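Skitatby Workshop Newsletter – May

Can machines do the chores yet?
A note from the household tasks group

Members have asked more often this year than last whether a machine will soon be able to clear a kitchen worktop or tidy a packing bench without a person standing by. The group has spent the spring on that question at the small benches in the Hanrahan building, and this item sets out where matters stand. A fuller report will go to partner organisations in the autumn.

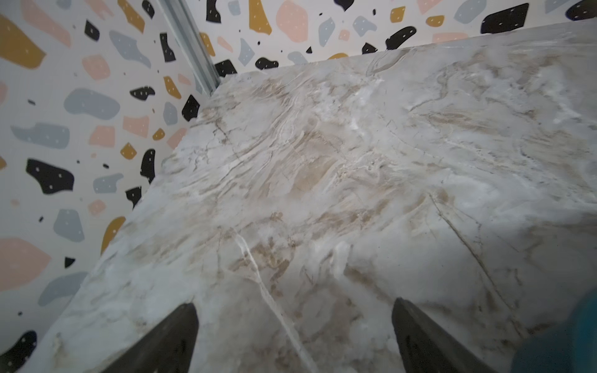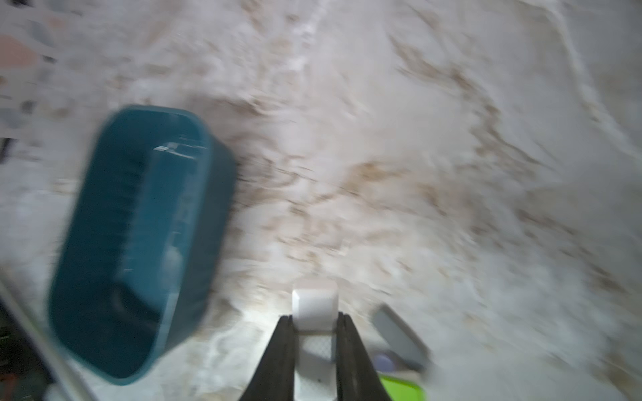
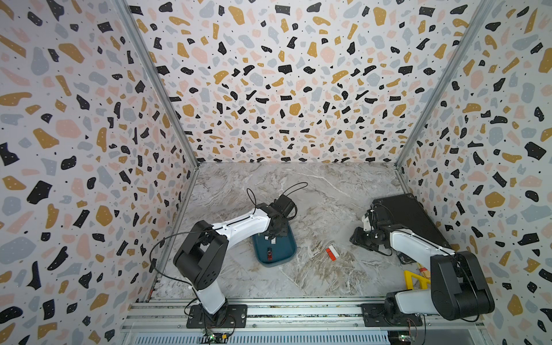
Tidying work at the Hanrahan benches. The first two views are from cameras at the gripper; the third takes in both arms, with the left gripper over the teal-blue tray.

What was asked of the machines

The chores chosen were plain ones. They included putting small items into a tray, taking them out again, moving a tray to one side so that the surface beneath could be reached, and setting a block down in a stated place. Each was picked from a list drawn up with households in Trirkmont and with the packing floor at Barel, where staff were asked which short jobs they repeated most in a day. Loading a dishwasher came high on the household list and has been left for later. Folding was also left out, as it calls for a different kind of hand.

A total of 1108 attempts were logged between January and the end of April. Of these, 468 were made with one arm and the remainder with two. An attempt was counted as finished only if the item ended where it had been asked for, with nothing else knocked over and no help from the person at the desk. Under that rule, a block placed in the right spot after a nudge from a member of staff was entered as a failure. The rule is strict and some colleagues have argued against it, but a householder who has to stay in the room and assist has been saved very little work.

What went well

Picking up a single rigid item from an open surface is now dependable. When an item lay clear of its neighbours and was of a size the gripper could close on, the machines finished the job in most cases and did so at a steady pace. Placing items in a shallow tray was nearly as good. Small changes in where the tray stood at the start made less difference than they did a year ago, when a shift of a few centimetres was often enough to spoil a whole run.

The two arms also kept out of each other's way more reliably than expected. There were 36 stops caused by one arm coming too near the other, and most of these fell in January, before the resting positions were changed. Staff who worked on the benches last year will recall that such stops then took up a good part of every morning.

What did not

Crowding remains the chief difficulty. Once several small things lie close together, the machine must decide which to take first and how to reach it without disturbing the rest. A person does this without thought, often by pushing one thing aside with a knuckle while picking up another. The machines have no such habit. They tend to approach from directly above, and where there is no room to do so they try again from the same direction.

Patterned surroundings were a second cause of trouble. Kitchens are rarely plain, and the group has used veined worktops and busy wall coverings so that the results mean something outside the building. Thin or pale items were missed more often against a veined surface than against a plain one. Glare made this worse. The view from a camera at the gripper also changes quickly as the arm travels, and a machine that relies on that view alone can lose sight of the thing it was sent to fetch. A fixed camera above the bench helped a good deal, though it is fair to ask how many families would wish to have one over the kitchen counter.

Speed is the third matter. The longest of the tidying tasks took the machines 155 seconds on average when it was finished at all. A member of staff, asked to do the same job at an ordinary pace, was done before the machine had dealt with its second item. On the packing floor at Barel, where each bench is expected to keep time with the next, such a rate would not be of use. In a home it may matter less. Several of the households consulted said that they would not mind a slow machine if it could be left to work overnight, provided that it was quiet.

Households and shop floors compared

The two settings are often spoken of together, and the group has come to think that this is unhelpful. A shop floor can be arranged to suit the machine. Trays can be kept to one size, lighting can be fixed and items can arrive from the same side each time. Where those conditions hold, some of the short jobs on the Barel list could be handed over within a reasonable period, with a member of staff looking after several benches at once. Barel has agreed to try two of them on a spare line later in the year.

A home offers no such order. The worktop that was clear at breakfast has post, keys and a lunch box on it by noon, and the machine is expected to know which of these should stay. Knowing what belongs where is a separate problem from picking things up, and the present work does not address it. The machines were told the place for every item. In the households at Trirkmont, by contrast, even members of the same family gave different answers when asked where the scissors were kept.

Kathleen Ó Riain, who leads the group, was asked at the spring meeting whether she would have one of the machines in her own kitchen. She replied that she would be glad of one for putting things into a drawer, if somebody else had opened the drawer and sorted the things. She added that the figures should be read with care, as a bench which is set up afresh before every attempt is a kinder place than any kitchen she has worked in.

Points raised by members

Several members wrote in after the winter issue. On the question of cost, the group is not yet able to give a useful figure, as the benches were assembled for study and would not be sold in their present form. On safety, all attempts were made inside a walled work area and staff kept their hands out of it while the arms were moving. No injuries were recorded. Breakages were limited to one mug and the lid of a storage box.

One member asked whether older people living alone might benefit sooner than others. This is a serious question and the group would like to answer it properly. The households consulted so far were mostly families with children, and their wishes may differ a good deal from those of a person who has trouble bending or gripping. Fetching an item from the floor, for example, was hardly mentioned on the present list but may well come first on another. Discussions with two sheltered housing schemes – both within reach of Skitatby – are under way.

Another asked for the failures to be published along with the successes. The log will be made available to members on request, with every attempt included. Those who wish to read it should note that the entries for January use an older form and do not record which arm was moved first.

Next steps

From June the benches will be given over to crowded trays, with items placed by people who have not been told how the machines approach them. Work on drawers and cupboard doors will follow if time allows. The group also intends to repeat a share of the spring attempts without setting the bench up afresh in between, so that one job begins in whatever state the last one left it.

Members who would like to visit may do so between 10 am and noon by arrangement with the office. Parties should be kept small, as there is little standing room beside the benches. The group would also be glad to hear from any household willing to keep a diary of short chores for one week. Forms can be had from the front desk at the Hanrahan building, and completed diaries should be returned there by the end of July.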